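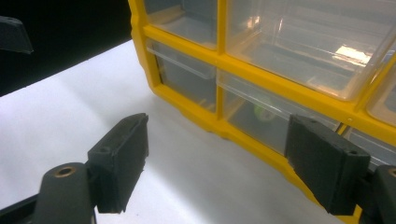 Colette reckons we should have put labels on before anything went in, and that doing it afterwards is how you end up with three drawers called "misc". She wrote as much on the whiteboard, underlined, so I'm copying it in here before it gets wiped. She's probably right but I'm going to argue with it anyway.

June 2022. Small parts, second go.

So this is where we've got to with the drawers. The yellow organiser has been picked as the one for the repair bench, and I've been filling it on and off between proper jobs. It's the sort with small drawers and big drawers in one body, all clear, and I like it a lot more than the grey cabinet we had at Zalelwood, where you had to pull everything open to find a single grub screw. With this you can at least see that something is in there, even if you can't always tell what. And you can spot it from the door! I know that's a silly reason to like a piece of storage but I stand by it.

The old system, for anyone reading this after I've left: biscuit tins. Nearly 500 screws in one of them, all sorts, wood and machine together, plus washers, a drawing pin (found with my thumb) and something I think came off a curtain rail. I tipped the lot on to a baking tray and sorted it over two evenings with the radio on. Very soothing for the first hour. After that I started seeing countersunk heads when I shut my eyes.

What I tried first was sorting by size. M3 with M3, M4 with M4, never mind what the thing is. It sounds sensible and it was hopeless. When I'm at the bench I'm not thinking "I want an M4 something", I'm thinking "where are the nuts", and the nuts were spread over four drawers. Gave up on that after a week. Santino had told me so beforehand and was very nice about it.

Second go is by job. Everything for hinges together, everything for castors together, everything for plugs and flex together, and then the plain fixings in their own drawers by type. You do end up with the same screw living in more than one place. Baltasar hates this. He says if the hinge drawer runs out you'll go and order more without knowing there's a pile of them in with the castors. I said that in that case I will have too many screws, and I can live with that.

The big drawers are where it goes wrong, I think. A small drawer polices itself, you put one kind of thing in and it's full. A big one invites you to throw things at it. I've been trying to use the partitions properly, but they creep up when the drawer gets shoved shut and the little washers go straight underneath. A dab of hot glue at the bottom corners might cure it. I don't want to glue them all until I'm sure of the layout, so I'll do one and see. Patricio suggested a strip of foam along the bottom instead, which would take the slack up and stop things sliding about. Could try both, one each, and compare them next month.

Note on the wider drawers generally: tape is allowed. I went back and forth on this. Tape isn't a small part, and there's a perfectly good dowel on the wall for rolls. But the little rolls fall off the dowel every time somebody pulls at a big one, and then they roll under the bench and come out furry. So small rolls and spools can go in a wide drawer, big rolls stay on the dowel. If a roll has to be squashed to go in, it's a big roll.

Labels, then. Colette wants printed ones. I did a test with the label printer from the front office and they look lovely but they don't care for the drawer fronts, the corners were lifting by the next morning. I hadn't wiped the plastic first, so it isn't a fair test. Things to try:

- wipe with a bit of meths, let it dry, print again
- paper label on the inside of the front, facing out (can't get picked at, but it'll get scuffed by whatever's in there)
- paint pen straight on the plastic, which comes off with a thumbnail if you change your mind and probably also if you don't

My own view is that the fixings drawers don't need words at all. Tape one sample to the front and be done. You hold your stripped screw up next to it and you know. Words only for the things that look alike, so the wood screws and anything where the thread matters. Colette says a sample will get borrowed the first time we run out. She's met us.

I've also been leaving some drawers empty on purpose. Santino asked if I'd got bored halfway, which, a bit! But mainly I'd like some room. Every time I've filled a cabinet right up on day one, the next odd thing to arrive goes in a jam jar on top, and then there are two jam jars. Empties are to stay empty until there's a real reason, please, and "I had my hands full" isn't one.

Ordering. I made a list for Socorro while I was at it, since she's doing the Skoltden order anyway:

- spring washers, small, we have hardly any
- brass cup hooks, box of 12
- fuses, both sorts
- felt pads, the stick-on ones, dark if they've got them
- no more panel pins. We are fine for panel pins until I retire

It goes under job 2337 with the other bench bits. She's asked me to put the number on the delivery note this time as last time it went to the wrong shelf and sat there.

Where it lives is still up for discussion. I want it at the back of the bench, at elbow height, so you can pull a drawer with your left hand while you're holding something in your right. Baltasar wants it up on the wall. On the wall it's out of the sawdust, I'll give him that, but I'm the shortest person here and I'd be reaching into the top row blind. We tried it with a cardboard box held up at the height he likes and I couldn't see over the edge. I think that settled it, he thinks it settled nothing. He's offered to make a step.

Also a thing I keep doing: pulling a drawer too far and having it come right out in my hand. Did it with the split pins. All over the floor, and the magnet on a stick was at the other end of the room holding up a calendar. Magnet has been moved to the hook by the vice. Please put it back there.

Still to do on my side: the electrical bits, which are in a carrier bag and which I have been stepping round. The castors that came with no screws. One more tin, the blue one, which rattles in a way I don't much like. I'll open it when Patricio's in, he's better at knowing what things came off.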